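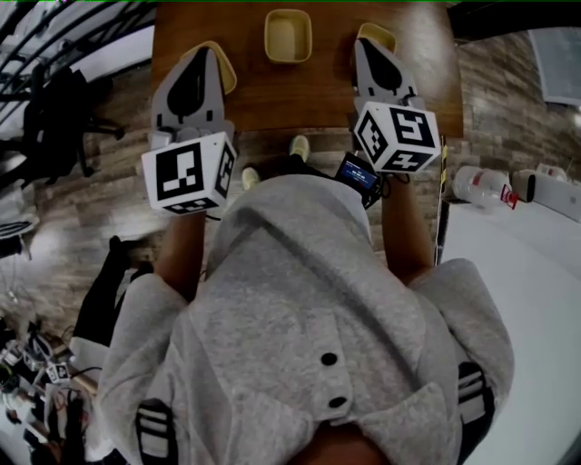 A placket is a finished opening in a garment that allows the wearer to put it on and take it off. It is found at the neck, cuff, waist, or side seam, and it usually carries the fastening. On knit shirts the most common form is the partial front placket, a short opening that runs down from the collar and closes with two or three buttons. A heather-gray shirt with short sleeves and black oval buttons set one above the other is one variant of the type. Contrasting trim, such as black-and-gray striping, may be placed on the sleeves of such a shirt, leaving the placket in the body color.

Terminology
The word is used loosely in the trade. Some makers apply it only to the strip of fabric that surrounds the opening, while others mean the opening and the strip together. The upper layer, which holds the buttonholes, is called the overlap. The lower layer, which holds the buttons, is called the underlap or button stand. A placket without buttons, as on many tunics, is called a slit placket or a faced slit.

Construction
A partial placket in knit fabric is normally made from two strips, each backed with fusible interfacing. The strips are sewn to the front panel on either side of a marked line, the panel is cut between them, and the strips are folded through to the inside. The lower end is closed with a box of stitching. This box takes most of the strain when the shirt is pulled over the head, and it is the usual point of failure. Interfacing that is too light lets the strips curl after washing — a fault known as roping.

Button spacing depends on the length of the opening. On a placket of about 11 centimeters, 2 buttons leave a visible gap at the midpoint when the wearer leans forward, and 3 are often preferred. Buttonholes on knits are cut vertically so that the edge does not stretch. Oval and other non-round buttons need a longer hole than round ones of the same width if they are sewn with the long side across the opening.

Industrial production
Automatic placket setters place, sew, and cut the strips in one cycle. The Drivik attachment, fitted to single-needle machines, folds both strips at once but requires a separate pass for the box. The Anell mill records placket faults per 1,000 shirts and sorts them into skewed strips, open corners, and uneven overlap. Skewed strips are generally traced to the cutting stage — the front panel relaxes after spreading and the marked line moves off grain.

See also
Button stand
Cuff
Henley shirt
Interfacing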